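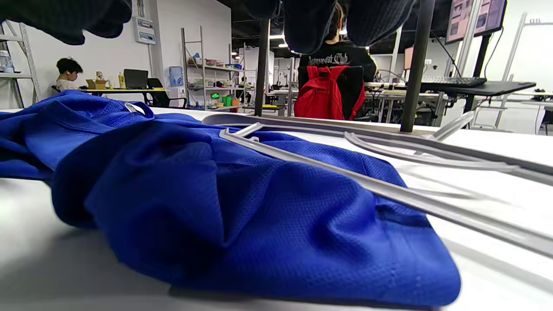 What Is Insulation?

Your house has a layer in it that you probably never see. It is behind the walls, over the ceilings, and sometimes under the floors. It is called insulation (say: in-suh-LAY-shun), and its job is to slow down heat.

Heat moves

Heat always travels from a warm place to a cooler place. In winter, the warm place is your living room and the cool place is the yard, so heat goes out through the walls, the roof, and the windows. In summer it goes the other way. The sun warms the roof, and the heat works its way down into the bedrooms.

Insulation can't stop heat completely. It makes the trip take longer. The furnace or air conditioner can then run less, and that uses less energy.

Air is the secret part

Air that stays still is bad at carrying heat. Air that moves around is good at it. Most insulation is made of something fluffy or full of bubbles, with thousands of tiny pockets inside. The air gets stuck in the pockets and can't go anywhere.

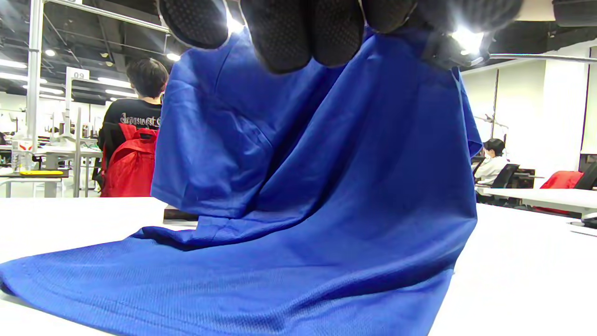 A blue shirt. Cloth has air in it too, in the small spaces between the threads.

If you squash fluffy insulation flat, it doesn't work as well. The pockets get smaller and there is less air in them. Builders try not to stuff a thick piece into a thin space.

Kinds of insulation

Fiberglass is made of very thin threads of glass. It often comes in long rolls, and it is usually pink, yellow, or white. Don't touch it. The threads can make your skin itch.

Cellulose is mostly old newspaper cut into small bits. It is treated so it doesn't burn easily. Workers blow it into the attic with a big hose.

Foam can be a stiff board or a spray. Spray foam swells up as it comes out and fills cracks that a roll can't reach.

Sheep's wool is used in some houses. It keeps heat in a building much the way it does on a sheep.

A house in Costigan

Noemi Benavides is 9 and lives in an old house in Costigan. Her bedroom is at the top of the stairs, and it was always the coldest room. One morning in October the thermometer outside said 43 degrees, and Noemi wore a hat to do her homework.

A builder named Roscoe Wojcik went up to look in the attic. He found only a thin layer of insulation, and none at all over Noemi's closet. He added enough cellulose to make a layer 13 inches deep. It took him one afternoon. He also put a strip of foam around the attic door, where air was leaking in.

Try it yourself

You need two jars with lids, warm water from the tap, a thick sock, and a thermometer. Ask a grown-up to help with the water.

Fill both jars with the same amount of warm water and put on the lids. Pull the sock over one jar. Wait 30 minutes, then take off the lids and measure the water in each jar. Write down both numbers. Which jar lost more heat?

Words to know

Attic: the space under the roof
Furnace: a machine that heats a house
Draft: cold air that comes in through a gap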